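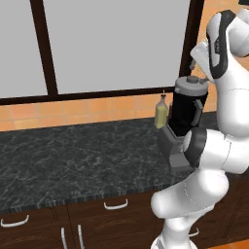
# Lotinex Daypack, 20 liters

We took this little pack along the coast path from Skistano to the old harbor at Poirier, and it was a joy to carry! It holds a rain shell, lunch, a paper map and a full water bottle, with room left for whatever you pick up at the market.

- Nine pockets, two of them zipped
- Padded straps with a chest clip
- Folds into its own lid – great for the trip home
- Fits under most bus seats

The Clukora version adds a rain cover and comes in seven colors. Spring stock arrives in April.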